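4.2 What people do with worn cloth

I went into this part of the study expecting to write about folding. I had a whole coding sheet for it – halves, thirds, rolls, the lot – and for the first few home visits I filled it in faithfully. Then I sat down with Sakda Duangkaew to compare our notes, and we both had the same scribble in the margins: "looks at edge first." So this section is mostly about edges, and I'm sorry to anyone who came for the folding (it gets a page in Section 5).

Across all the visits we logged 744 handlings of a cloth item, from the moment it was picked up to the moment it was put down somewhere else. An item could be a towel, a shirt, a pillowcase or just a length of fabric with no clear job. We left out anything that went straight from one pile to another without being opened. Of the rest, 34 ended with the item being set aside for mending or cutting up, and those are the ones I kept going back to, probably more than a careful researcher should.

What struck me is how little talking went into them. In the interviews people gave us long, sensible rules about when a cloth is finished. One household in our Isteck group told us that anything with a hole goes in the rag bag, full stop. Their own linen shelf had two pillowcases with holes in them, both neatly folded, and when I asked, I got a very patient look and was told those were good pillowcases. Beneš, who did most of the visits on the Drusmont side, heard much the same thing about a tablecloth. The rule is what people say, and the hand seems to have its own opinion.

We sorted the wear into 3 kinds: thinning in the middle, stains, and trouble along the hem. Thinning was hard to see unless the cloth was held up to a window, and hardly any of our households bothered. Stains got noticed right away but were forgiven surprisingly often. Hems were where the sorting slowed down. People would stop, run a thumb along the edge, turn it over, and quite often put the thing on the bed or a chair to deal with later. "Later" is a real place in these homes, by the way, and I'll come back to it.

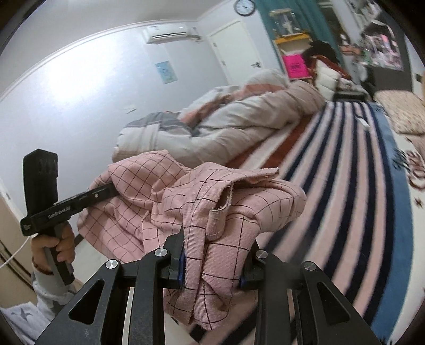 Figure 2. Pink checked cloth held in folds, with the hem turned over.

Hems were also where Sakda and I disagreed the most when we coded the visits separately. My first instinct was to call any loose thread damage, and that gave me far too many damaged cloths. The pink one in Figure 2 is a good case: the hem is frayed and a bit ragged, with threads coming away at the folded edge, and I marked it for mending without a second thought. Sakda marked it as ordinary use. We ended up adding a middle code, "frayed but holding," for an edge that still had its fold, and our disagreements got a lot smaller after that.

I don't want to make too much of one code. It did change how I read the Erell interviews, though, where people kept using the word "tired" for cloths they had no plan to throw out. I had been filing those answers under damage as well. With the middle code in place most of them moved, and the mending pile in Section 4.3 is smaller than the one we reported in our May draft.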